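**Ticket 1049: Label printer at Kekbridge drops off the network after idle**

Opened by: Adoración Goicoechea
Assigned to: Senan Coughlan
Status: Closed
Opened: 1 Nov 2018 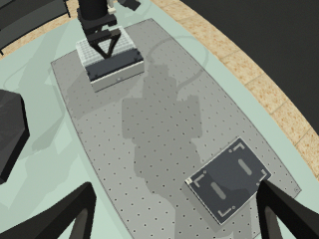 *Box-shaped device with ribbed white top, on perforated board (render)*

**Reported problem**

The label printer in the Kekbridge packing room stops taking jobs when it has been left alone for a while. Jobs sent from Sarmiento (the order system) show as "sent" but nothing prints. Turning the printer off and on clears it and the waiting labels all come out at once. Happens several times a shift. Packing is writing addresses by hand in the meantime.

**Log**

SC: Called Adoración. Printer panel shows ready the whole time. No error light. Asked her to leave it hung next time and call before power cycling.

SC: Got the call. Printer does not answer ping from the Sarmiento server. It does answer from the packing room PC, which is on the same switch. So the printer is up and the problem is somewhere between the two rooms.

SC: Swapped the patch cable and moved to port 6. No change. Moved back.

VE: Checked the address reservation. Printer has a fixed lease ending in .60 and nothing else is using it. Gateway and mask on the printer are correct.

SC: Timed it. Left the printer idle and pinged from the server every few minutes from a fresh session. Drops once the switch has heard nothing from it for 1000 seconds. Repeated, same result.

VE: That matches the aging value on the Raria switch in the packing room. Leandro Goicoechea replaced that switch in April and the config was copied from the old one. The old config had unknown unicast blocked on the uplink. Once the entry ages out, traffic for the printer is thrown away until the printer speaks first.

SC: Removed the block on the uplink. Left the printer idle for over 49 minutes. Test label from Sarmiento printed right away.

AG: Worked all morning here. One label came out blank but that was the end of the roll.

**Fix**

Unknown unicast block removed from the uplink on the packing room switch. Config saved and copied to the Hosomitz share.

**Still to do**

- Patricio Sepúlveda to check the loading dock switch for the same setting. New ticket if found.
- Delete the old config template.
- Adoración to confirm the handwritten orders were entered in Sarmiento.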